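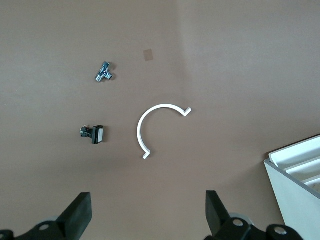
Progress report: Plaven Junior Ice Hockey Archive

Print | E-mail

To: Weidemann Fund, grants office
From: Rocío Paucar, project lead
Period covered: spring to end of November

What we set out to do

Your grant pays for us to put the full playing record of the old Plaven junior league online, with every fixture, scoresheet and roster we can find. When I wrote to you in spring we had two filing cabinets and a lot of hope. We now have 1294 games entered and checked, and I'm delighted with how it looks!

Games and scoresheets

The early seasons were slow going. Scorers in those days wrote surnames only, and two pairs of brothers at Zornano played on the same line for years, so we had to work out who scored what from the match reports in the club newsletter. That's done now, apart from eight games where the sheet and the newsletter disagree on the final score. We show both scores on the page with a short note, and I think that's the fairest way to leave them.

The overtime rule changed twice, which caught us out. Some games we had down as draws were settled in a ten-minute extra period, and the league tables for those seasons didn't add up until we went back and fixed them. They add up now (a very good afternoon, that one).

Players

We have 300 player pages live, each with season totals and, where we have it, where the player went next. Quite a few moved up to Stondmont's senior side, and the club has let us copy its signing register. It was a lovely surprise to find trial players in there who never made a league appearance and had dropped out of every other record.

We've also recorded 50 interviews with former players, coaches and parents. The goalies talk the longest. Typing them up is behind schedule, and I'd rather tell you that now than in the final report.

Money

Spending is on track. Scanning cost less than planned and travel a bit more, mostly trips to Zornano. We'd like to move the scanning underspend across to typing up the interviews, if you're happy with that. A revised budget sheet is attached.

Next period

Goalie statistics come first, then the play-off brackets, then the search page, which still can't cope with accents in names (mine included). We hope to open the whole site to the public before the end of the season.

Rocío Paucar

Print | E-mail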